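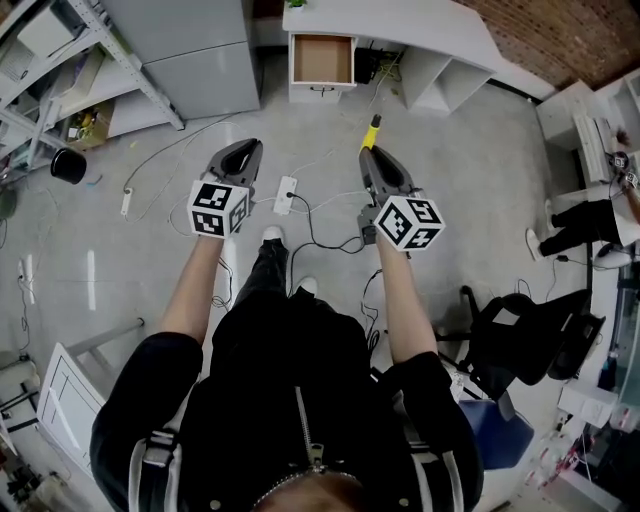

Shared workroom at Musia building in Falville to stay open through April

The Musia building in Falville will keep its ground-floor workroom open to tenants through the end of April while storage in the room is reorganized, the building's management office announced. The work began earlier this month and is being carried out in stages so that the desks, the counter and the kitchen corner remain available during normal hours.

The workroom is used by the small firms and study groups that lease space on the upper floors. Under the previous arrangement, each tenant kept supplies wherever there was room, and the office received repeated requests for a clearer system. A survey of tenants last fall drew 75 replies. Most of those who answered asked for marked shelves, emptied desk drawers and fewer cables on the floor.

Management has set a budget of $2,312 for the project. Of that amount, $2,260 has been committed to shelf fittings, storage bins and cable covers, which are being supplied by Awad, an office furnishing firm in nearby Jevgate. The remainder will pay for labels and cleaning supplies. Existing furniture will be kept, and no increase in tenant fees is planned.

Desks are the first stage. Drawers and open compartments in shared desks are to be left empty at the end of each day so that any tenant may use them the next morning. Items found in drawers after closing will be held at the front office for 6 weeks and then donated or discarded. Tenants who need permanent storage may request a bin by filling out the form at the front office.

The second stage covers power strips and cables. Extension cords that cross a walkway will be moved along the wall or placed under covers. Tenants are asked to label their own chargers and adapters, to unplug them before leaving, and to report any damaged strip to the office the same day. Unlabeled cords will be gathered in a single box and may be claimed during office hours.
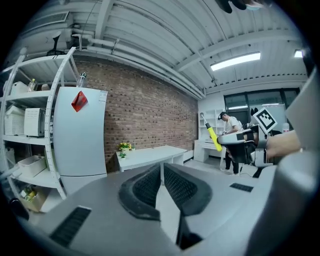
Kitchen storage makes up the third and final stage. The office has asked that food be kept apart from office supplies and that every container carry a name and a suite number. The microwave oven will remain on the white metal shelving next to the refrigerator, where baskets and bins are also kept. Tenants who have left boxes on the bottom shelf should go through them before the end of the month. Bottles and other items should not be stored on top of the refrigerator once the new rules take effect.

The refrigerator will be emptied and cleaned on the last working day of each month, beginning at 4 p.m. Food without a name will be thrown away at that time. Notice of each cleaning will be posted in the lobby one week ahead.

The office also confirmed that potted plants may stay on desks and tables. Several tenants had asked whether they would have to be removed along with other personal belongings. Plants should be small enough to leave working space and should be watered by the tenant who brought them. The building staff will not be responsible for their care during holidays.

Short interruptions are expected while the shelves are fitted. During those periods the affected part of the room will be closed for up to two hours, and tenants may use the second-floor meeting room at no charge. Reservations are not required.

A printed plan of the finished layout is available at the front office. Comments on the plan will be accepted until the middle of April and may be left in writing at the desk or sent through the tenant mailbox. The new storage rules will be added to the building handbook when the third stage is complete.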